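The Table-Top Hand

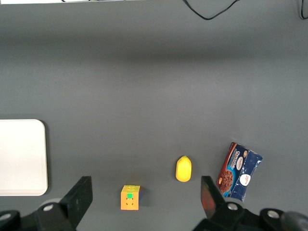

Muthoni Were had been sent to Zodham to say yes. She understood this on the train, reading the papers again, because the last page already had a line for her signature and somebody had pencilled a small cross beside it. The other pages were from Solitine, who made the thing, or at any rate put their name on it, and they said the word "effortless" more often than she cared for. She ran the packing floor at Isach, where they made up gift boxes and parcels of odds and ends, and she had never met any effort that went away because you bought something. It went to another room, usually hers. So when the man from Solitine sat her down in front of a screen and showed her what the hand could see from its own wrist, two black fingers standing open with a little Rubik's cube between them, a yellow lemon sort of thing just past it and a packet of chocolate cookies lying askew on the right, she asked him who had put the things there.

"I did," he said.

"This morning?"

"Just before you came in."

"And the cube happens to be already between the fingers."

He laughed, and she waited for him to stop.

His name was Satti. He had it on a badge and on the lid of his laptop, and she thought at first it was the name of the product. He was younger than she had expected, with a decent jacket and one cuff that had been near some grease. She liked the cuff. She put it down in her head on his side of the page, where there was nothing else yet.

"The idea," said Satti, "is that you don't teach it objects. You teach it picking up."

"What's the difference?"

"Well, a cube's a cube. But if it's learned picking up, it can do the cube, the lemon, the packet."

"Is it a lemon?"

"It stands for a lemon."

"We don't send out things that stand for lemons," said Muthoni.

He offered her coffee. She said yes, and while he was out of the room she read the price again. There was the arm, and there was the hand, which was apart from the arm, and there was the service, which was apart from both and came round every month like the rent. Under the service it said that improvements were included. She had a washing machine at home that had come with improvements. It had been a good machine until it got them.

The kettle was somewhere down a corridor and she could hear him talking to somebody over it. She looked at the table. It was very grey and very smooth, and apart from those few things and a white board at one side there was precious little on it to trouble anybody. Her own benches had tape stuck to them, and labels stuck to the tape, and a burn from the year of the glue guns. They had things on them that had stopped belonging to any order. People put their tea down. She tried to think of the last time she had seen that much clear bench at Isach and decided it was the day they moved in.

Satti came back with two mugs.

"Go on, then," she said.

He typed something. The hand closed on the cube, paused, opened, moved a very little way to the left, and closed again. Then it lifted. It carried the cube over to the white board and put it down with what she had to admit was good manners.

"There," said Satti.

"Why did it have two goes?"

"It corrected itself."

"From what?"

"From the first position."

"So it was wrong."

"It was less sure," said Satti, "and then it was more sure."

She wrote this down word for word. Her brother sold second-hand cars and would enjoy it.

The lemon went across next. It took longer. The fingers were flat and the lemon was not, and there was a moment when it turned a little in the grip and Satti put his mug down without looking where he was putting it. But it held, and went over, and rolled slightly when it was let go, and stayed. Muthoni found that she had been leaning forward. She sat back. That was how they did it, of course. It was the same with a child carrying a tray. You wanted it to get there, and because you had wanted it you were pleased, and being pleased you forgot to ask whether you needed a child to carry your tray in the first place.

"How long was that?" she said.

"Fourteen seconds. That's on the slow setting."

"What's it like on the fast setting?"

"We'd do that on site," said Satti, "once it was bedded in."

She wrote down bedded in.

The packet was what she had come for. She had said so on the telephone in June, and again in writing, and they had told her both times that packets were no trouble. Half of what went through Isach was in some sort of crinkly wrapper, and the trouble with a crinkly wrapper was that it had opinions. You could pick up a packet by the middle and break what was inside. You could pick it up by the end and have it swing. Her people knew all this without knowing it. There was a woman on the second bench who could take a packet of biscuits out of a crate, turn it face up and have it in the box before you had finished saying good morning, and if you asked her how, she would get it wrong for the rest of the day.

The hand went across to the packet and stopped above it. It turned on its wrist to match the slant. That was clever, and Muthoni said so, because she had been brought up to be fair. Then it came down and took hold, and there was a small dry noise.

All three of them seemed to listen to it, Muthoni and Satti and the hand.

"It's done that before?" she said.

"It does sometimes do that."

"What is it?"

"I think it's a biscuit."

The hand lifted the packet and took it over to the white board and laid it beside the lemon. From where she sat it looked fine. Satti looked at it too, with his arms folded, and neither of them went to feel the corner.

"You can set the grip," he said. "It's a number. At the moment it's set to fifty. You'd want it lower for food."

"Why isn't it lower, then?"

"Because then it drops the cube."

Muthoni drank some of the coffee, which was good. "So I'd tell it which was which."

"You'd tell it, or the service would learn it from your floor."

"By breaking my biscuits."

"By a process," said Satti, "that would involve some biscuits."

She was beginning to like him, which was a nuisance. He could have been slippery and he was only tired. She asked him how many of the things he had out in the world, working, with people depending on them for their wages. He looked at the laptop, though there was nothing on it that would help him.

"Thirteen," he said.

"And how many are doing what they were bought to do?"

"It depends how you look at it."

"Look at it as if you'd paid."

He took his time. Down the corridor somebody dropped a spoon into a sink.

"Two," said Satti. "Two are really good. One sorts bottle tops and the other one hands things to a man in a workshop who's only got the use of one arm. He sends us letters. The rest are, I'd say, coming on. They're in a corner, mostly, and somebody switches them on when there are visitors."

"That isn't in the papers."

"I don't write the papers."

"The man with the letters," said Muthoni. "What does it hand him?"

"Anything. Screwdrivers. His sandwich." Satti rubbed at the greasy cuff with his thumb. "It squashed the sandwich to begin with. But he was there, you see. He was sitting right beside it all day, telling it off. I think that's why it got good. I've said that to them here. You can't put it in a corner and go home."

She thought about the second bench, and who would have to sit beside it all day telling it off, and what would happen to that person's own work in the meantime, and who would be told it was effortless. She thought about the pencilled cross. Whoever had put it there had a clean desk on the floor above hers and had seen a film of this same hand, with music.

"Can it do it again?" she said. "The packet. With the number lower."

Satti looked surprised and then rather pleased. He put the packet back on the table, and she got up and moved it. She turned it over and pushed it half under the edge of the white board, the way a packet would be if it had come out of a crate and nobody had been nice to it. Then she put the lemon on top.

"That's not really in its range," said Satti.

"It's in mine."

He typed. The hand came across and stopped, and turned on its wrist, and turned back. It went down a little way and came up. It did this several times. There was something about it that reminded her of a person outside a shop, going through their pockets. In the end it picked up the lemon, carried it all the way to the far end of the table, put it down, and came back to have another look at the packet.

"I didn't tell it to do that," said Satti.

"Is that good?"

"I don't know," he said. He had stopped sounding like somebody from Solitine. "I'd have to look."

They watched it. It tried the packet and lost it, and tried, and got it by one corner and held it there, drooping. There was no noise this time. It didn't seem to know where to go next, and stayed where it was with the packet hanging from its fingers until Satti reached across and took it gently away.

Muthoni took out the last page. She crossed through the line for her signature and wrote underneath that she would have one of them for a month, at no charge, with no service, on the second bench, and that Mr Satti was to come with it and bring his own sandwiches. She turned it round for him to read.

"They'll never agree to that," he said.

"Then I've had a coffee and a train ride."

He read it again and asked whether he could borrow her pen.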